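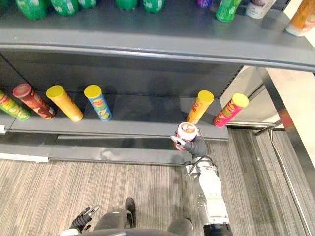

July, 14:10. Bay 3 relay, second pass. Started from the Rolent planogram, sheet 149, which assumes a 1000 mm shelf. Ours measures 900 between the uprights, so the spacing on the sheet does not transfer and I am setting facings by eye until we have a corrected drawing. Bottles stay on the upper shelf, pushed to the back. Chip cans go on the lower one, tilted back against the rear with the lids up. The gap in the middle of the can row, between the blue can and the orange one, is held for the Suvex line. Do not close it up.

Can order is by color only for now. Kamol Wattanapong wants it by flavor, but the Nutiten list gives two flavors the same code and I can't sort on that. Asked them for a clean list.

Tilt: upright cans hid the wrapper print from standing height on the last pass. Leaning them fixes this but uses more depth. Checked with the square, 90 degrees at the back corner, so the shelf itself is not the cause of the uneven lean. Suspect the can bases. To measure.

Bottles: the green ones are over-represented against the sheet. Leave as is, note the difference in the log.

Shelf labels still to do. Görtz strips are 2 mm too tall for the lip and bow when pressed in. Trim one and try it before cutting the rest.

Open: corrected drawing, flavor codes, Suvex delivery. KW to check the lower shelf height against bay 4.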